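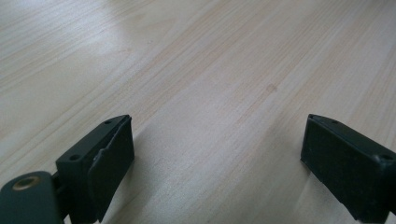 How often should I oil a wooden table top?

Twice a year is enough for a table that gets used every day. Once a year will do for a desk or a side table. If you wipe the surface down with a damp cloth after every meal, add a third coat in the winter when the heating is on.

Oil or varnish?

Find out what is on the table before you put anything else on it. Put a drop of water somewhere out of the way and leave it for ten minutes. If it sits there as a bead and wipes off clean, the top is varnished or lacquered and oil will only lie on it and go sticky. If the wood darkens under the drop, it is oiled, waxed or bare and will take a new coat.

Laminate and foil-covered tops never need oil. Washing-up liquid in warm water is all they want.

What you need

Two lint-free cloths, a sanding block, 240 grit paper, a tin of hard wax oil and a pair of gloves. I use Trumow clear satin. The small tin did our kitchen table twice and cost less than the brush I bought to go with it and never used. A cloth is better than a brush for this job.

Oiling the top

Clear the table and wash it the night before so it is fully dry. Sand lightly with the grain, only enough to take off the roughness. Vacuum, then wipe with a barely damp cloth and leave it for an hour.

Pour out a tablespoon of oil at a time and rub it in along the grain. Work in strips from one end to the other. Leave it for fifteen minutes, then take off everything that has not soaked in with the second cloth. Most sticky tables come from skipping this part. Leave overnight and do a second thin coat if the wood still looks dull.

Lay used cloths flat outdoors to dry, or soak them in a bucket of water before they go in the bin. Oily cloths left in a heap can catch fire.

White rings from cups

Try the mildest thing first. Plain white toothpaste (not gel, not the whitening sort) on a soft damp cloth will shift a fresh ring on a varnished top. Use a blob the size of a pea, rub gently with the grain for half a minute, wipe off and look at it in daylight. Stop if the shine starts to go. On an oiled top, go straight to the 240 paper and a dab of oil.

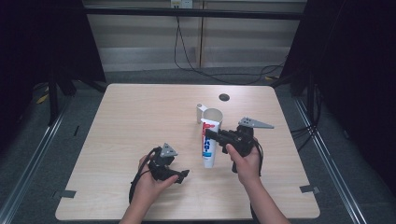

White toothpaste tube at a light wood-grain table.

Black rings are a different matter. They come from metal and water together, and they go deep. Halyna Vasylenko wrote in to say she used oxalic acid on hers and it worked, but the treated patch came out paler than the rest and she ended up doing the whole top. Wear gloves and eye protection if you go that way, and rinse it well.

Crayon and felt tip

Crayon comes off with a little mayonnaise left on for five minutes. Felt tip on varnish usually gives in to a cloth with a drop of surgical spirit, dabbed on and wiped straight off. Don't use spirit on shellac. It will dissolve the finish.

Dents

Bare or oiled wood only. Lay a damp tea towel over the dent and press the tip of a warm iron on it for a few seconds at a time. The fibres swell back up. It won't work where they have been cut through.

Glare from a window

A gloss top opposite a window shows every smear. Going over it with very fine steel wool and a little clear wax takes it down to satin. Do the whole surface or the patch will show.

Comments

Fergal Hennessy: Does the toothpaste work on a ring that has been there since Christmas?

Reply: Sometimes. Give it two goes, and if it is still there, leave the paste alone and try a proper ring remover.

Nadiia Zinchenko: I put beeswax over the oil and now it marks if you look at it. Can I get it off?

Reply: White spirit and a rag, window open, then let it dry for a day before you oil again.

Last updated January 21, 2021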